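手持夹爪做到第三版，终于敢拿去开冰箱了

2025年4月8日，晚上，茶已经凉了，还是想趁记得的时候写下来。

上次更新还是在讲第二版的夹爪怎么把我气得半死，后来好几位朋友留言问到底做成了没有。先回答：做成了一大半。剩下的一小半我估计要拖到六月，因为Laaksonen那边的小轴承又缺货了，我又不愿意换别家的尺寸重新画图（懒，承认）。

先给新来的朋友补一点背景。我想在家里养一台能帮忙收拾东西的双臂机器人，名字早就起好了，叫Milto，胳膊却到现在只装好一条。手臂慢慢装，教它干活的数据可以先攒起来，所以我先做了一对手持夹爪：人握着它们去干活，夹爪上装相机，顶上装带标记图案的方块，让头上的那台相机知道两只手各在哪里、朝着哪边。将来Milto装的是同样的夹指，我手上怎么夹，它就有机会学着怎么夹。道理很简单，写出来两句话，做起来从去年秋天做到现在。

前两版都是在家里饭桌上弄的，打印机放在阳台，半夜嗡嗡响，邻居没说什么，我自己先不好意思了。后来搬到Flirnwood去做。那是个共享工坊，地方不算大，但什么都能借到，桌子也比我家饭桌高出一截，腰舒服多了。月初我在那里占了好几个晚上，把第三版从零件堆里攒了出来，人也跟着瘦了一圈（没有，晚上回家都加餐了）。

第三版最大的改动在夹指。第二版的夹指是平平的一块，贴了一层硅胶片，夹纸盒子没问题，夹滑一点的东西就往外溜，像夹一块肥皂。我试过把弹簧换硬，结果握一会儿手就酸得不行，扳机那一段简直是在练握力。后来在Juslow的配件里翻到一种黑色的网纹垫，菱形小格子，有弹性，不厚，裁起来也方便。剪了两片贴上去，弹簧换回原来软的那一根，一夹就住了，我在工位上笑出了声。

贴垫子有个小经验：一定要先把夹指完全合拢，对好两边的上沿再粘。我第一回是分开贴的，合起来一看，一边高一边低，夹薄的东西总是往一边歪，撕下来又把胶撕坏了，白白浪费一片。胶我用的是双面的那种薄胶，贴完压上重物放了一夜。心急的朋友可以少放一会儿，出了问题别来找我就是了。

握把这次也重新画过。原来的握把是照着我自己的手量的，朋友来试，手大的嫌卡，手小的够不着扳机。现在把扳机往后挪了6毫米，又在里面留了一道可以调的槽，手大手小都能凑合。扳机行程是21毫米，再长一点开口会更大，但是手指要伸得很直，做久了肯定抽筋。我宁可开口小一点，反正冰箱里那些小东西够用了。

选冰箱做第一个正经任务，是我妈的功劳。她听我讲了半天机器人，只问了一句：那它能不能帮我从冰箱里拿东西？我当时说能，挂了电话才开始发愁。桌面上抓抓放放我练过很多遍，冰箱是另一回事：有门，有边沿，里面还窄，夹爪一伸进去，手腕上的相机看到的几乎全是白花花的内壁，一点参照都没有。我担心了好几天，怕定位会在里面飘掉。
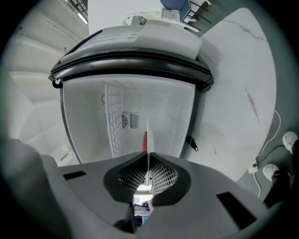 所以正式开录之前，我老老实实做了一晚上的走位。走位就是空手练，不录，先慢慢伸进去，再慢慢退出来，看看手肘会撞到哪里，线会绊到哪里。我本来觉得自己开冰箱开了几十年，有什么好练的，一握上夹爪就全变了。夹指比手指长，转弯的时候要比平时早一点抬手腕，不然夹指尖就会刮到下沿，咔的一声，听着特别心疼。还有一点，平时我们拿东西，眼睛不怎么看手，握着夹爪反而老想盯着看，头一低，头上的相机就跟着低下去，画面里只剩自己的肚子和鞋。后来我给自己定了规矩：头动得慢一点，两只手尽量留在胸前那一块地方，别张得太开，方块上的标记也不要转到背面去。

说到标记方块，也折腾过一阵。最早我只在夹爪背面贴一张平的标记，手腕稍微一翻就看不见了，轨迹断成一截一截的，回放的时候像在看定格动画。换成方块以后，翻来翻去总有一面露在外面，断点一下子少了很多。方块太重也不行，第一个我做成实心的，握久了手腕往前坠，现在是空心的，里面加了两道筋，摔过一次，没事。贴标记的时候要注意边上留白，我有一批留白裁得太窄，灯一照就认不出来，全部重新打了一遍，裁纸裁到后半夜。

任务本身定得很小：冰箱里放一个圆盘子，盘子里放一个红色的小东西，夹出来，放好，再夹回去。听着像幼儿园的游戏对不对？可是小有小的好处，错在哪里一眼就看得出来，不用猜。我先录了15遍，回家一看，有几遍从头到尾都在抖，估计是站得太近，胳膊伸不开，全缩着使劲。往后退了半步重新录，马上顺了不少。半步而已！我前面还差点去改滤波参数，幸好没改。

背带也值得说一句。早先我把小电脑和电池都塞在腰包里，弯腰的时候它就往前滑，我一边做任务一边提裤子，样子很不体面。换成双肩的背带之后，重量分到肩膀上，腰也解放了，扣子调紧一点，弯腰起身都不晃。唯一的麻烦是热，春天还好，夏天怎么办我还没想。要是有谁试过比较透气的背带，请一定告诉我牌子。

到昨天晚上为止，能用的一共攒了70段，每一段都不长，我挨个看过，把对时不准的先挑出去单独放着。对时的问题下一篇再细讲，里面有一个坑我掉进去两次，第二次掉进去的时候还在想，咦，这个坑怎么这么眼熟。 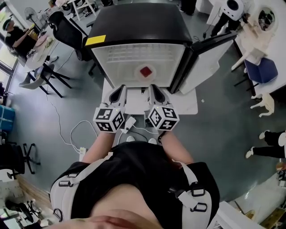 Ilari Kauppinen看过我发出去的草稿，回了很长一封信，大意是任务太整齐了：盘子老是放在正中间，门老是开到一样大，模型学会的很可能只是“往那个地方伸手”，换一台冰箱，或者盘子挪开一个巴掌的距离，它就抓空了。信里还劝我别急着加段数，先把盘子的位置打乱，门开得大一点小一点都录一些，人站的位置也换一换，左边站站，右边站站。最后还问了一句，我的两只夹爪开口校准是不是分开做的，如果只校了一只，另一只照抄，后面迟早要吃亏。

我看完坐在椅子上沉默了好一会儿，因为我就是照抄的。当天晚上回去把两只分别量了一遍，右手那只全合的时候读数偏了一点点，偏得不多，可是夹薄东西的时候就在这一点点上。前面那些数据倒不用扔，读数都记着原始值，补一个偏移重新算一遍就行，算是走运。我也由此养成了一个新习惯，开工前两只各合三下、张三下，录在最开头，以后要查也有得查。

盘子的位置我也听话地打乱了。用的办法很土，在一张纸上画好格子，扔骰子，扔到几就放几号格。第一天扔得很开心，第二天就开始嫌麻烦，想偷偷放回中间，忍住了。门开多大没有画格子，凭手感，每遍都故意开得不一样。这样录起来慢很多，一个晚上录不了几段，可是回放的时候明显丰富了，连我自己看着都不那么犯困。

接下来想做的事情：一是等轴承到了，把左手那只的旷量收一收，现在轻轻一晃能听见声音，不影响使用，就是烦人；二是加一个开门的任务，从关着的门开始录，一只手拉门，另一只手去拿，两只手配合起来肯定又是一番手忙脚乱；三是给Milto把第二条胳膊装上，这个我不敢说时间，说了就要被催。

图纸还没有整理好，里面的零件名字乱七八糟，有一个叫“新的”，还有一个叫“新的新的”，给别人看太丢脸了，等我改完名字就放上来。想自己先动手的朋友，可以从夹指做起，别的都能慢慢补，夹指不好用，录多少都白搭。垫子记得合拢了再贴。

好了，茶热了第二回，又凉了，去睡了。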